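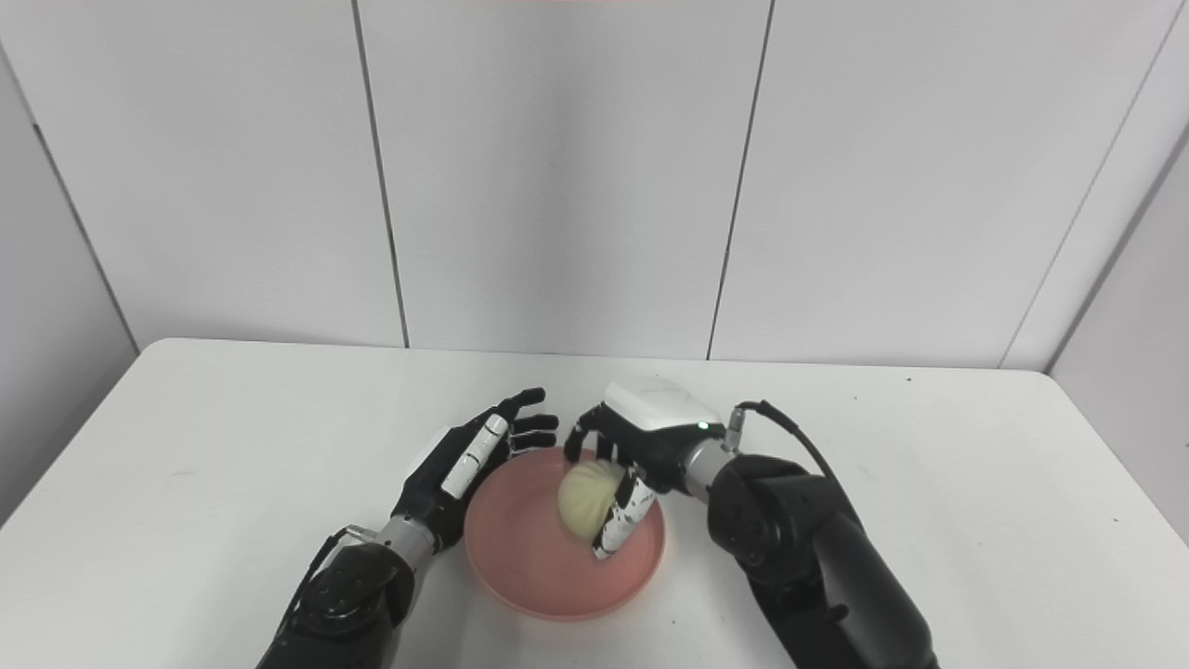

I have been trying to get steamed buns right since November, and I think I am finally close enough to write it down. These are the ordinary filled sort with a pleated top, eaten warm with something sharp to dip them in.

The dough is 300 g of plain flour, a teaspoon of dried yeast, a tablespoon of sugar, a pinch of salt and 160 ml of warm water. I used bread flour for the first few batches and they came out chewy. The plain flour from Mühlbauer is softer and I have stuck with it. It isn't very white, so the buns end up a bit creamy in colour. I don't mind that.

Knead for ten minutes, cover and leave for an hour. My kitchen is cold in the mornings and it takes nearer two.

For the filling I use about 400 g of minced pork, four spring onions, grated ginger, soy sauce and a little sesame oil. That is more than you need for one lot of dough. I fry what's left over the next day and have it with rice.

Cut the dough into eight and roll each piece out so the edges are thinner than the middle. Put a spoonful of filling in the centre, then work your way round the edge, pinching small folds and turning the bun as you go. The folds should meet at the top in a sort of spiral. Mine leaned to one side for weeks. Using less filling helped more than any amount of practice.

Let them sit for twenty minutes, then steam for twelve over a medium heat. Turn the heat off and leave the lid on for another five before you look. If I lift it straight away the tops wrinkle.

I serve them one to a bowl. A shallow one with a wide rim is easiest, as you can get your fingers round the bun without squashing the pleats. The deep soup bowls we got from Zalenia are no good for this.

They freeze well once steamed. Eight minutes from frozen, lid on.

Next I want to try a red bean filling, with the folds underneath and a plain top.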